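The long search for somewhere to wash my face

28 September 2022

We have been without a bathroom basin since the old one cracked, and I have become a person who has opinions about overflow holes. 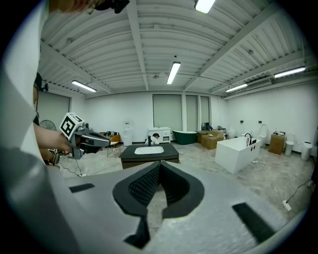 The plan was simple enough. Go to a showroom, point at a basin, go home. I had measured the gap between the door frame and the loo at 570 mm, written it on the back of my hand and felt very much on top of things. Then I found out that a basin is a sort of gateway purchase. You can't have the basin without something to stand it on, and then the tap has to suit both of them, and by the time you've got that far the bath you've been perfectly happy with for years looks like something you'd water a horse from.

My favourite so far is a dark grey vanity with a white rectangular basin on top and a slim black tap standing up behind it. It looks like it belongs to someone who irons. I worry about the black tap, though. We have the kind of water that leaves its signature on everything, and I suspect I would spend my remaining years going round it with a cloth and half a lemon.

The sensible choice is the white one, with drawers and a white worktop. Drawers! We currently keep the spare loo roll on the stairs. I know I ought to want the white one, in the same way I know I ought to want a nice bowl of bran.

Then there is the green bath. Dark green, freestanding, with a curved rim, and completely out of the question. Our bathroom would have to be knocked through into next door's to fit it, and they've only just forgiven us for the hedge. I keep going back to it all the same. I've caught myself wondering whether one could give up the landing.

What I would like to see more of in showrooms is chairs. A brown wooden armchair does wonders for a person who has been comparing wastes, even if there are already things piled on it. I'd buy the armchair, if anyone asked. It would go well with the bath.

As for money, Preda have quoted a figure just over 2000 for vanity, basin and tap, fitting not included. Grurex came in cheaper but want 79 for delivery and can't promise anything before December, by which time I'll have been brushing my teeth over the kitchen sink, next to the potatoes, for longer than I care to admit. I also looked at the Nikham brochure, all 37 pages of it, and learned that there are several whites and that I can't tell them apart.

So I have gone home to measure again. The gap is now 563 mm. Either the house has shrunk or I was holding the tape at a slant, and I'm not ready to hear which.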